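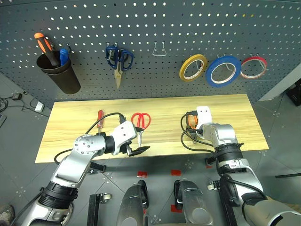

Robot Learning Lab, Unit 4: Gathering Demonstrations
Course handout, Gerkik track, 1 August 2024

By now you've all trained a policy on somebody else's data, and you know how much you ended up wishing you could ask those people what they were doing. In this unit you get to be those people! We'll be collecting our own set for the tool board task, and I think it's the most fun part of the whole course.

The task

Tools start on the bench and go back to the board. One demonstration (we'll say "episode" from here on) is one tool, picked up and put where it belongs. Either arm may do it, but pick the arm before you start recording and stay with it. Switching halfway gives the model two half-ideas of how to reach.

Before you record

Read the task line out loud to your partner, then type it in exactly as you said it. "Hang the scissors on the hook" and "put away scissors" are both fine as English, but the April group mixed them freely and we spent two lab sessions cleaning up the labels. Use the wording on the Statholm sheet.

Move both arms to the home pose. Check the cables at the wrists by turning each wrist slowly to both sides.

Variety, and where to put it

A set of 3000 episodes with the scissors always in the same spot teaches one spot. Change the order of the tools along the bench. Turn them a little. Leave different hooks free. Please keep the lighting and the bench height as they are for now, as we'll vary those in Unit 6 and want to see the effect on its own.

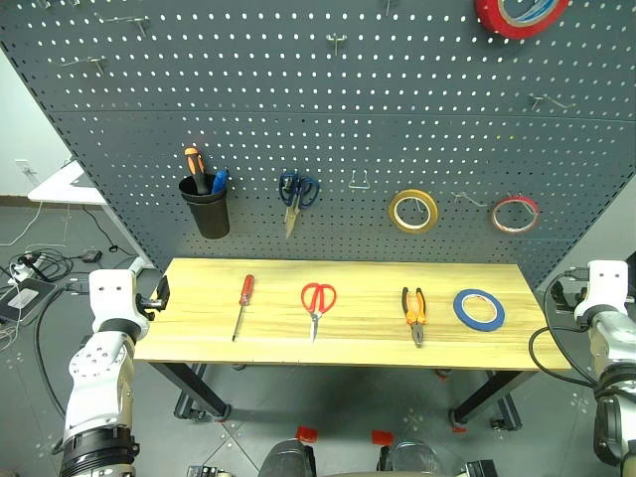
Should I throw out an episode if I fumble the grasp and have to try again?
Keep it, as long as you recovered and finished the task. Mark it "retry" in the notes field. A learner that has only ever seen clean grasps has no clue what to do after a bad one, and those second tries are some of the best material we get. Do discard episodes where you stopped and had to reset an arm by hand.

Pace

Go at a steady, medium speed. Long pauses while you think end up in the data too, and the policy will happily learn to hover! If an episode runs past 90 seconds, stop and start over. Swap operators every 10 episodes.

To hand in

58 episodes per pair, saved in the Oprea folder, with the notes field filled in for each. Add half a page on which tool gave you the most trouble and what you changed in your approach. Sketches are welcome.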